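Got back from the Furbridge record fair and pressing plant open day last night with a sore shoulder, a tote bag full of vinyl and a lot less money than I left with. Totally worth it! I'd been meaning to go ever since they moved it from March to the fall, and this time I finally took the Monday off work so I could do both halves of it.

## The plant

The tour was at Prarel, a small pressing outfit a ten minute walk from the station (fifteen if you go the wrong way around the bus depot, like I did). They only take 21 people per group, and I got the 10:30 slot. Our guide was Sławomir Nowakowski, who has worked the presses there for years and had to shout over them the entire time. By the end he was pretty hoarse, poor guy.

I thought I knew how records were made, but I'd never stood next to a press. The noise is this big hiss and clunk, over and over, and the whole room smells like a warm shower curtain. They let us hold a puck of vinyl before it went in, and then we watched one come out with the extra bits hanging off the edge, waiting to be trimmed. I asked what happens to the trimmings and Sławomir said a lot of it gets ground up and goes back in, mostly for the black stuff. Colored runs are fussier.

They were doing a reissue of the second Nunaton album while we were there, the one with all the drum machines and the sad songs about ferries. I've had the CD since college and I love it more than I should. It's a run of 1532 copies, which seemed like such an odd number that somebody in our group asked, and the answer was just that it's what the label ordered. Fair enough. No, we couldn't buy one on the spot (I asked, twice).

The listening room at the end was my favorite part. They play test pressings on a good pair of speakers and you sit there while somebody with much better ears than yours listens for clicks. I heard one click. She heard a lot more. We got the whole first side of the Wiriya live album, and the bass on track two made my chair buzz.

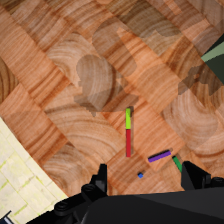
## The fair

After a sandwich I walked over to the hall. Two dollars to get in, which is nothing, and there's a coat check, so use it. I didn't, and I spent the afternoon sweating in a parka between crates of disco twelve-inches.

It's bigger than I expected. The synthpop and new wave sellers are mostly along the back wall, so if that's your thing, go straight there and work forward. Prices were all over the place. I saw the same Wiriya single at three tables, and the cheapest copy was also the cleanest, so do a full lap before you buy anything. I didn't do a full lap before I bought anything.

What came home with me:

- Wiriya, the first album, original sleeve with a bit of ring wear
- a Nunaton twelve-inch with the long mix I'd only ever heard on a bad tape
- a box of paper inner sleeves
- a mystery soul 45 with no label on one side, because it was a dollar

The one that got away was a Nunaton box set, number 224 on the sticker, sealed. I picked it up, put it down, went for coffee, and when I got back it was gone. I'm still annoyed.

## If you're going next time

Book the plant tour early and wear shoes you can stand in. Bring cash too, as plenty of the sellers don't take cards and the machine by the entrance ran out before two o'clock. The coffee stand is fine, the donuts are great.

I still haven't played the mystery 45. Maybe tonight, if I can get the cat off the turntable lid.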